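O Exame da Copa

Conto

Por despacho do Diretor dos Ofícios Domésticos de Pladosa, foi aberto o processo n.º 2552, relativo ao pedido de inscrição de um braço mecânico no registo dos auxiliares de copa. O requerimento dera entrada em fevereiro, em duas vias, assinado por Arnout Boersma, procurador da casa Nillton, e vinha acompanhado de uma declaração de bom comportamento em que a linha destinada à filiação fora preenchida com a palavra "Flideo".

O Regulamento não previa a hipótese e também não a excluía. O artigo respeitante aos candidatos exigia que soubessem levantar, limpar e arrumar, e que se apresentassem no local da prova com as mãos lavadas. Ouvido o gabinete jurídico, entendeu-se que a garra podia ser passada com um pano húmido na presença do examinador, e que isso bastava.

Fui nomeado examinador por ser o funcionário mais antigo em exercício. Tinha examinado auxiliares durante toda a minha carreira e conhecia a prova do copo como se conhece a escada de casa. Verte-se chá sobre a mesa, deita-se o copo ao lado, e o candidato é convidado a repor a ordem. O enunciado nada mais diz.

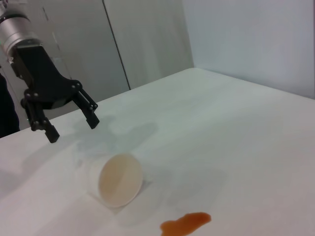 Texto alterado pela última vez em 4 de outubro de 2018.

A prova realizou-se na sala Balaskas, de paredes claras, onde o mobiliário se reduzia ao indispensável. O procurador pediu licença para permanecer de pé. Lavrei a abertura, li em voz alta o enunciado, como manda o Regulamento, e só depois de o ter lido me ocorreu que não sabia para que lado me devia virar ao fazê-lo. Li-o virado para o braço.

Decorreu algum tempo sem que nada sucedesse. O Regulamento concede aos candidatos um período de reflexão de até 300 segundos, que os mais novos costumam gastar a arregaçar as mangas. O braço gastou-o imóvel, com os dedos abertos sobre a mesa. Perguntei ao procurador se havia avaria. Respondeu que a máquina estava a ver.

"A ver o quê?", perguntei, e mandei que a pergunta não constasse da ata.

"O copo, senhor examinador. Uma pessoa sabe o que é um copo de papel antes de entrar na sala. Ela tem de decidir onde lhe pode tocar sem o amachucar."

Devo declarar que, até esse momento, era minha convicção que o pedido seria indeferido. Tinha lido os folhetos da casa Nillton, nos quais se prometia, para data próxima, uma residência inteira governada sem intervenção humana, e tinha lido também as queixas que nos chegavam de quem comprara semelhantes aparelhos e continuava a lavar a própria loiça. Entre o folheto e a queixa, a Direção costumava dar crédito à queixa.

O braço desceu. Na primeira tentativa empurrou o copo, que rolou um pouco e parou. Anotei. Na segunda fechou os dedos cedo de mais e apanhou ar. Anotei igualmente. O procurador olhava para os sapatos. Lembrei-me, sem que tal lembrança tenha valor probatório, de uma candidata de dezassete anos que deixara cair o mesmo copo no chão, pedira desculpa ao copo e fora aprovada por mim com distinção.

À terceira, um dos dedos entrou pela boca do copo e o outro encostou-se por fora. Nenhum auxiliar do registo pega num copo assim; quem o fizesse à frente de um hóspede seria chamado à atenção. Mas o Regulamento, que consultei ali mesmo, é omisso quanto à pega.

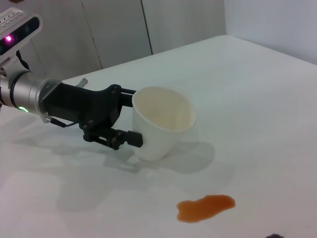 Copo seguro pela garra, junto ao rebordo; à frente, o líquido ainda sobre a mesa.

Ficou o copo de pé. O procurador levantou os olhos e perguntou se podia considerar cumprida a primeira parte. Informei-o de que a prova não tinha partes. Uma mesa com um copo levantado e chá entornado é uma mesa suja, e assim a consideraria qualquer dona de casa de Pladosa.

"Com certeza", disse ele. "Mas na oficina levantar o copo levou dois anos."

Não respondi, por não se tratar de matéria do processo. Reparei, contudo, que dissera "na oficina" no tom com que outros dizem "lá em casa", e que as mãos lhe tinham ficado meio fechadas, à semelhança da garra, como as dos pais nas provas de natação.

Seguia-se o pano. Era um pano cinzento, igual aos que a Direção fornece aos candidatos. Ora, um copo tem forma, e um pano toma a que calha. Foi este, segundo o senhor Boersma, o motivo de muitas noites mal dormidas: dobrado, amarrotado ou caído ao comprido, o pano era para a máquina um objeto novo de cada vez, e nenhum dos anteriores lhe servia inteiramente de lição. Acrescentou que se vendiam máquinas capazes de jogar xadrez com qualquer um de nós e que ele não confiaria a nenhuma delas o pano da sua cozinha.

Pedi-lhe que se abstivesse de prejudicar a própria parte.

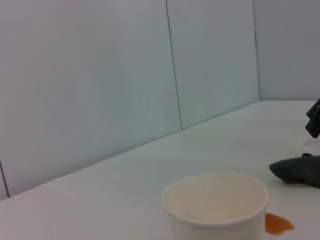
Nos termos do Regulamento, o examinador não pode auxiliar o candidato por palavra, gesto ou expressão do rosto. Cumpri quanto à palavra e ao gesto. O braço pairou, corrigiu a posição, tornou a corrigi-la. Na sala ouvia-se apenas o motor, um ruído pequeno, de máquina de costura em casa vizinha. Decorrido o tempo da prova, perguntei se o candidato desejava continuar. O procurador disse que sim. Perguntei então se era o candidato ou o procurador quem o desejava, e ele, depois de pensar, declarou honradamente que não podia responder pelo primeiro.

Concedi a prorrogação. Não havia fundamento escrito para a conceder; fiz constar que a concedia por analogia com os candidatos afetados de nervosismo.

Quando encerrei a sessão, havia ainda chá na mesa. A máquina prendera o pano por uma ponta, arrastara-o por cima da nódoa e espalhara-a, de modo que a superfície molhada era no fim maior do que no princípio. O procurador guardou silêncio, assinou onde lhe indiquei e perguntou se a decisão seguiria pelo correio.

O parecer que submeti ao Diretor, e que este homologou sem alterações, foi do seguinte teor:

"O candidato levanta. Não limpa. Quanto a arrumar, não chegou a haver o que apreciar. Não reúne, à presente data, as condições para inscrição no registo dos auxiliares de copa. Poderá requerer nova prova logo que o entenda, ficando dispensado de repetir a declaração de bom comportamento."

O requerente foi notificado e não recorreu. Cabe mencionar, para que o processo fique completo, que depois de o senhor Boersma ter descido a buscar o carrinho fiquei alguns minutos sozinho na sala com o candidato. A mesa teria de ser limpa antes de se apagarem as luzes, e a essa hora já não havia pessoal no edifício. Tirei o casaco, peguei no pano e limpei-a eu, devagar, do lado de fora da mancha para o centro, voltado para o braço, que continuava ligado.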